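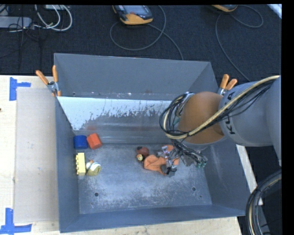 D'après la remarque laissée dans la marge du cahier, la deuxième corde du dulcimer frise encore à partir de la septième frette et il vaudrait mieux reprendre le sillet avant l'atelier de février. Vérifié ce matin : c'est exact pour le Troltdale n° 2, pas pour l'autre. Sur le n° 2 le sillet de tête est trop bas côté mélodie, mais le frisement vient surtout d'une frette qui s'est soulevée.

Repris dans l'ordre :
Cordes déposées, chevalet repéré au crayon.
Frette 8 rassise au maillet, une goutte de colle aux deux bouts. Serrage jusqu'à 14 h.
Sillet de tête : cale en papier pour l'instant, à refaire en os quand la plaquette arrivera.
Remonté en ré-la-ré. Plus de frisement en jeu au noteur, il en reste un peu au doigt si on attaque fort. Acceptable pour un instrument de prêt.

Diapason mesuré sur le n° 2 : 68,5 cm. Le plan disait 69. Ça explique peut-être l'octave un peu haute, à revoir avec le chevalet avancé d'un cheveu. Ne pas coller le chevalet avant.

Archet du violon de prêt : mèche jaunie, perd ses crins côté talon. Mis de côté, étiquette rouge. Le devis de chez Dağdelen pour le reméchage n'est pas encore rentré. Relancer.

Banjo : peau retendue d'un quart de tour à chaque tirant, en croix. Le son est plus sec, ça claque davantage. Un tirant tourne dans le vide, celui en face du manche. Écrou foiré, pas de rechange de ce pas dans la boîte. Il tient avec les voisins mais ne pas retendre plus.

Essai de cordes sur le second dulcimer : jeu Estomico à la place du jeu habituel. Plus brillant, tient l'accord moins bien la première heure. Réaccordé trois fois entre 10 h et 11 h, puis stable. Je les laisse montées pour voir comment elles vieillissent.

Humidité dans la réserve : 53 % au petit hygromètre. Bien pour les tables en épicéa. Le matin de la gelée on était descendu à 21 % près du radiateur – c'est là que la table du n° 2 avait commencé à creuser. Les étuis restent donc sur l'étagère du fond, fermés.

Pour l'atelier d'initiation, prévoir les noteurs (il en manque, en tailler dans la chute de noyer), les médiators souples et les feuilles de tablature en gros caractères. L'air retenu est à trois phrases, tout sur la corde mélodique, sans accord. On garde le bourdon à vide tout du long. L'an passé on avait commencé par les accords et on a perdu la moitié du temps à placer les doigts.

Reste à faire :
sillet en os n° 2
écrou de banjo, pas à relever au calibre
contrôler la frette 8 demain à froid, avant d'accorder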